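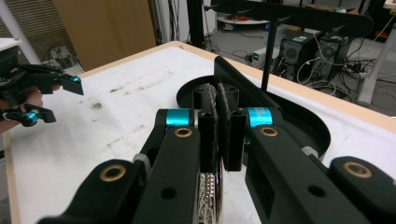 Moduro sets budget for second round of hand-held grippers

July 10, 2022

Moduro will buy more hand-held grippers and put off the purchase of a second robot arm until next year, the company said in a note to its partners. The order will be placed in August if the supplier holds its price.

The Endton office now works with pairs of grippers that a person holds, one in each hand, to carry out table tasks. The recordings are used to train the arm Moduro already owns. Under the new plan the office will go from two work tables to five, each with its own pair of grippers, one spare set of finger pads and a computer.

Hanne Brøndum, who runs purchasing at Moduro, said the choice came down to what would sit idle.

"One more arm would have taken most of the money, and we would still be short of recordings to run on it," she said. "The grippers get used all day. The arm gets used in the afternoon."

The company looked at offers from two suppliers, Stougaard and Fultus. Stougaard quoted 2097 dollars for a pair, with mounts and cables included. Fultus came in lower but sells the mounts separately and asks for a longer lead time. Moduro expects to go with Stougaard. It has asked for the price in writing and for a delivery date on each part of the order.

Wear parts make up a separate line in the budget. Finger pads are priced at 95 dollars a set and bushings at 164 dollars for a full kit. Brøndum said the first budget, written last winter, had no line for either one, and the money was taken from travel.

"Pads are the thing people forget," she said. "They are small and they are cheap, and when you run out, the table stops."

The plan also covers the room itself. Moduro has put aside 400 dollars per table for power strips, cable covers and floor anchors. Network drops will be paid for by the building under the current lease. The three new tables will be bought used. Computers will be ordered separately after the grippers arrive, as the office has not settled on how much storage each one should have.

Ragnheiður Þrastardóttir, who schedules the work at the tables, asked for the new stations to be brought in one at a time. Each table needs a few days of setup and test recordings before its output can be mixed with the rest, she said, and the office has only two people trained to do it. Her draft schedule puts the first new table in use two weeks after delivery and the last one before the end of the year.

She also asked that objects for the tasks be given a budget of their own. Trays, kitchen goods and small metal items have so far been bought by staff and claimed back on expense forms. That request was approved - the amount will be set once the list of tasks for the fall is done.

Money for the second arm stays in the plan as a reserve. Moduro will look at it again after the new tables have been running for a full quarter. Until then the arm it has will stay on its current service contract, with one inspection still to come this year.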